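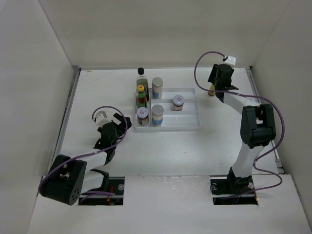
Visit report: Vestergaard open day, Nultby

Filed under: Workshop & Lab > Benchtop Automation

Last updated June 15, 2023

We use cookies to remember your settings. Accept / Manage preferences

The two-arm sorting kit was set up in the second hall at Nultby. Vestergaard sells it as a complete cell: walls, work surface, side rails, two arms with grippers, and the control software, which is licensed from Brallness. The pitch is aimed at small test kitchens and packing rooms that handle mixed containers.

The demonstration task was tray loading. Bottles and jars of different heights go into a clear to milky plastic organizer with one narrow compartment and three wide ones. The tray sits between the arms. A small bottle with a yellow label was outside it on the right, under the right gripper, while the left arm stayed folded low near the front corner.

Points noted for purchasing:

Cycle time. Vestergaard quotes 12 seconds per container with one arm working. No figure was given for both arms together.

Payload. The limit is 300 grams per arm, which rules out our larger sauce bottles when full.

Cabling. The purple cable runs outside the arm, from the module at the wrist in a loose loop past the elbow. We would want clips. The sales desk said a clip set is planned for August.

Finish. The white surface had thin scuff marks toward the far left, and the seam at the front panel was chipped between the two arm openings. Replacement panels are a stock item.

Setup. The quoted time is 2 hours, including calibration. Prultgate offers a similar service but charges for each recalibration; Vestergaard includes 150 days of remote support.

We have asked for a trial using our own jars and lids. The loan form is with the Nultby office.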